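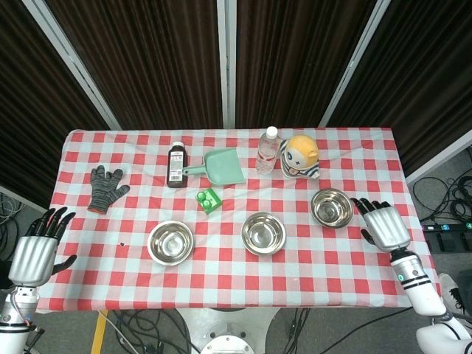

Flindar

Flindar is a two-armed tabletop robot assembled at Fenatura, a shared workshop in the former Lévesque furniture warehouse. It was built to clear a table. In its first public showing, on January 29, 2022, it cleared part of one, and it has been described by its builders as finished ever since, usually while they are holding a screwdriver.

The robot has two white forearms with black banding, each ending in a metal-backed hand with black fingers. A small green light shows on the right forearm. The workshop wiki devotes a long page to what the light means, and the page has been rewritten by people who disagree.

Contents
1 Background
2 Construction
3 Software
4 The table
5 Known problems
6 Cost
7 See also

Background

Fenatura's members had built smaller machines before Flindar, among them a plotter that could draw anything within a circle and a cat feeder that the cat learned to operate. The two-armed project began in September, when a member proposed a robot that would put away the clutter left on the workshop's lunch table. A sign asking people to put away their own clutter had been tried first, and was later found under the clutter.

The name comes from a misspelled label on a parts bin. The intended word has been lost.

Construction

The arms and hands were bought secondhand, in separate lots, and did not share a connector standard. Adapters were machined on the Fenatura lathe over one long winter. Early versions of the left adapter were a few degrees off, which gave the robot a permanent air of reaching for somebody's coffee.

Cabling runs over the gray carpet beside the table. A cable tray was designed, approved, and cut from sheet aluminum, and is now used as a bench shelf. The dark brown curtain behind the work area went up after the robot's vision system kept taking an interest in the bicycle rack.

Software

Flindar runs Fomau, a control program written by workshop members for the plotter and extended well beyond what its authors would have advised. Fomau plans a path for each arm separately and then checks whether the two will collide. Before version 46 it performed these steps in the other order.

Grasps are learned from recorded attempts. The original collection held 1262 recordings, a large share of them showing a hand closing on air with great confidence. These were kept in the training set by accident, and the resulting habit took months to remove. Builders still refer to a missed grasp as "a classic."

The table

Work takes place on a rectangular table under a red-and-white checkered cloth. The cloth makes small objects harder for the cameras to pick out and was chosen by vote over a plain gray mat, which the software people had wanted.

Objects are selected to be awkward in different ways. Shiny stainless steel bowls throw back reflections, and a clear water bottle offers the cameras very little to look at. A dark gray knit glove has no fixed shape worth planning around. Others used on the cloth include a brown medicine bottle, a mint-green dustpan, a small bright green piece with two round knobs, and a plush toy in navy-and-white stripes, which members decline to call a test object and refer to as "the supervisor."

Known problems

Bowls remain the chief difficulty. The hands can take one by the rim, but Fomau sometimes treats a reflection of the fingers as a second set of fingers and waits politely for them to finish. The glove is usually picked up on the first try and put down on the ninth.

Clearing a full table takes nearly 50 minutes. The lunch table itself has never been attempted.

Cost

The project ledger gives a total of $2797, excluding labor, the lathe tooling, and an entry marked "fingers (again)."

See also

Fomau (software)
Fenatura plotter
Lévesque warehouse
Cat feeder dispute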